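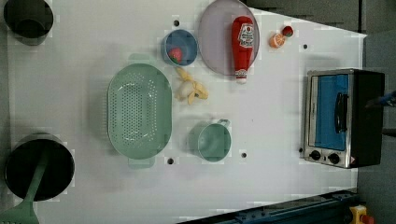
Sorting and Cleaning a Play Kitchen Set

Applies to plastic play food, small cookware and full-size utensils used as props. Allow one hour. Materials: a white table or sheet, a basin, dish soap, a soft brush, two dry towels, and a storage bin with a lid.

Step 1. Empty the bin onto the table

Spread the pieces out so that none are stacked. Pots, colander, plate, cup and bowl come out first, then the food. A white surface makes small pieces such as a strawberry easier to find.

Step 2. Separate by cleaning method

Group A: hard pieces with no openings. Wash in the basin.
Group B: hollow pieces, such as squeeze-type bottles. Wipe only. Water that enters through a seam drains slowly and leaves mold.
Group C: anything with a paper label, a cord or a battery compartment. Dry cloth first, then a barely damp one — never the basin.

Pieces with flaps or folds, such as a banana with its peel open, need the brush along each fold.

Step 3. Wash

Mix 2 teaspoons of dish soap into 2,000 ml of warm water. Wash Group A in small batches. For a colander, brush the perforations from both sides and rinse under the tap. Change the water when it turns cloudy.

Step 4. Dry

Set bowls and cups upside down on a towel. Stand plates on edge. Leave everything overnight; a load washed on Sunday evening can be packed the next morning. Check the inside of cup handles before packing.

Step 5. Pack

Put the pots at the bottom and nest the bowl in the larger one. Lay the colander flat on top and fill it with the food. Long-handled tools go in last, along the diagonal of the bin. Our Brelance bin takes the full set with the lid closed. The shallow Cokura tray does not — the spatula has to be stored separately.

Repeat every 2 months, or sooner if the set is shared between rooms.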